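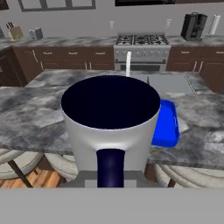 Silemow Housewares will begin a trade-in program for worn cookware in May, open to any household within reach of its 30 participating stores. Under the program, customers may bring in pots and pans of any make and receive a credit toward a new piece or a refurbished one. The company expects most of the items returned to be everyday stovetop pieces, such as a white pot with a dark blue interior and a handle to match, of the sort that stays in a kitchen long after the rest of its set has been given away. Items will be accepted in any condition, provided they are empty and clean.

The program, called Platden, was developed over two years with Tulteditz, a metals recovery firm that already handles production scrap from the Silemow plant in Khokhar. It replaces the seasonal collection weekends that Silemow has held at selected stores in the past. Those weekends will no longer be offered once Platden is in place.

How the program works

Customers may bring cookware to the service desk of any participating store during regular opening hours, including Sunday. A store employee will check each piece, enter it in the program record and issue a printed credit slip. No receipt or proof of purchase is required, and the item does not need to have been made or sold by Silemow.

Each accepted item earns a credit of 20 percent toward one piece of cookware bought at the same store. Credits may not be combined on a single purchase and may not be exchanged for cash. A household may return as many items as it wishes, and credit slips remain valid until the end of the season in which they are issued.

Lids are accepted with or without the pot they belong to. A lid returned on its own does not earn a credit but will be sorted and recovered in the same way as other items. Glass bakeware, small electric appliances, cutting boards and knives are not part of the program. Customers with questions about a particular item are encouraged to speak with the service desk before their visit.

Sorting and recovery

Returned cookware will be held at the stores and moved to the Khokhar site on trucks that already make the return trip after deliveries. No additional truck routes are planned. At Khokhar, a sorting team will divide the pieces into two groups.

The first group consists of Silemow cookware that can be put back into use. These pieces will be cleaned, inspected for chips and cracks, and fitted with new handles or knobs where the original parts have become loose. Pieces that pass a final inspection will be sold under the Platden name at a reduced price and will carry a one-year warranty. Cookware with any damage to the cooking surface will not be resold under any circumstances.

The second group consists of everything else, including all cookware from other makers. Tulteditz will remove handles, rivets and other fittings, separate the metals by type and prepare them for melting. Coated and enameled items require an extra step, in which the surface layer is stripped before the metal can be processed. Tulteditz has installed a dedicated line for this work in a building next to its existing operation.

Results of the pilot

Silemow tested the program at two stores before deciding on a wider launch. Over the course of the pilot, customers returned 947 items. Saucepans and frying pans made up the largest share, followed by stockpots and roasting pans. Stores reported that many customers brought in several pieces at once, often after a move or the clearing of a family home.

The pilot led to several changes. The original rules asked customers to remove detachable handles before returning an item, and this requirement has been dropped. Credit slips, which were first issued by e-mail only, will now be printed at the desk, with an electronic copy available on request. The company has also moved the collection bins from store entrances to the area behind the service desk, after a number of items were left without being recorded.

"Customers told us that they did not know what to do with a pot that had reached the end of its life," the company said in a statement. "Many had been keeping these items in a garage or basement for years. We believe a store they already visit is a sensible place to bring them."

Spare parts

Alongside the trade-in program, Silemow will widen its range of spare parts for customers who prefer to keep the cookware they own. Replacement knobs, side handles and long handles will be available by order at all participating stores. Parts will be offered for current lines and for a number of lines that are no longer made. A printed guide to matching parts will be kept at each service desk.

Availability

A list of participating stores will be posted at every Silemow location and on the company website before the program opens. Stores outside the first group may join at a later stage, depending on storage space and delivery schedules. Silemow will publish the number of items collected and the weight of metal recovered at the close of the first year.

About Silemow Housewares

Silemow Housewares makes and sells cookware, bakeware and kitchen storage for home use. Its main plant and distribution center are located in Khokhar.

About Tulteditz

Tulteditz recovers and prepares scrap metal for manufacturers of household and building products.

Media inquiries may be directed to the Silemow press office during business hours.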